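Rules for Safe and Repeatable Work at a Two-Arm Robot Bench

Student project report, Haugen laboratory course
November 2021

1. Why we wrote this report

When our group started in the Haugen laboratory in May, we received a key, a login and one printed page of rules. The page said that hair must be tied back and that drinks are forbidden. It said very little about the robots. Our project was to write a better set of rules for the benches where two arms share one table, to try them in daily work and to report which ones people really follow.

The final set has 12 rules. We do not repeat all of them, only those where we had a discussion or where we changed our opinion.

2. The shared area

The most important rule is rule 1: hands stay outside the rails while the arms have power. This sounds simple, but in flower arranging tasks the objects must be put back on the table many times, and each time somebody is tempted to reach in. Our first version allowed this if the arms were not moving. We later removed this exception. An arm which stands still can be waiting for the next command, and from outside the two cases look the same.

The arms also hang out over the sides of the bench when they are folded. For this reason rule 2 speaks about the floor as well as the table. A person who walks past with a laptop in the hands does not look at elbow height.

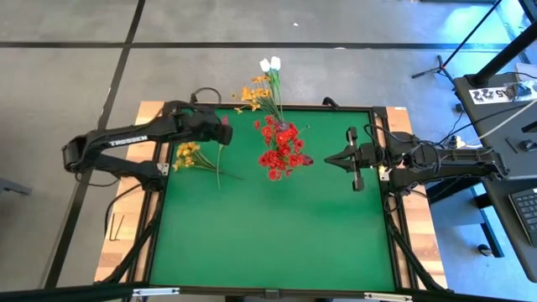
Prakell wrote to us after reading the draft that rule 1 costs too much time. In this comment, switching off for every flower is "a rule for visitors", and people who work at the bench each day will go around it within a week. The comment proposed a longer tool for pushing the objects, so that the hand stays outside.

We took this remark seriously. The longer tool is now allowed for objects near the rail, but only with the speed limit switched on. For objects in the middle, the power must still go off. In our log we recorded 171 resets, and in the last part of the project the rule was followed much better than in the beginning. We think the tool helped with this, although we did not test it separately.

3. Glass and other breakable objects

The Cinitz guideline, which our department uses for all student laboratories, says that glass should be avoided near moving machines. It does not say what to do when the task itself needs a vase. We asked for a plastic one, but the project which uses the bench wanted a glass one, and we had to find a rule between these two wishes.

Rule 5 now permits glass under these conditions: it stands away from the edge of the table, it has no water in it, and a dustpan is within reach. Everybody at the table wears glasses for eye protection as long as an arm is switched on. We also wrote that persons should not sit close behind the table during a run. This part was not popular, and up to 3 times in one afternoon we had to ask people to move their chair back.

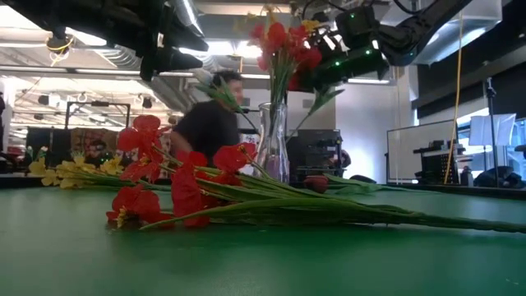
Figure 2. Glass vase with red artificial flowers on the green table, a person seated behind it.

4. Cables

Cables gave us the longest discussion. Ravport, the company where two of us had done a practical period, keeps every cable in a closed channel. In a student laboratory this is not realistic, because the set-up is changed too often. Our rule 8 is more modest. It says that a cable on an arm must have enough free length for the full turn of the wrist, and that the person who starts the run checks this with the eyes before the power goes on. A cable on the floor must not cross the way where people walk.

5. Start and end of a run
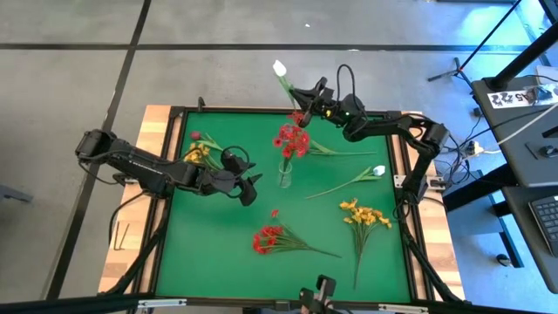 Rule 10 asks for a fixed start state, and we consider it a safety rule as much as a quality rule. If the operator knows where each object should lie, he or she sees at once when something is wrong. Before a run, both grippers must be empty. If the operator has to stop in the middle, with one gripper open and the other still holding a white tulip above the table, the arm must not simply be switched off - it can sink, and the object falls with it. The correct order is to lower the object to the mat, open the gripper, move both arms to the rest position and only then cut the power. The emergency stop is of course excepted from this.

Rule 11 says that the operator writes down each stop and its reason. We used a paper sheet with 2 columns. A form on the computer was tried first, but it was filled in rarely.

6. What is missing

We did not measure noise or light, and we have no rule for work alone in the evening - the department must decide this. The rules were also tried with one kind of arm only. For heavier arms, rule 2 in particular should be written again, with a real distance in it.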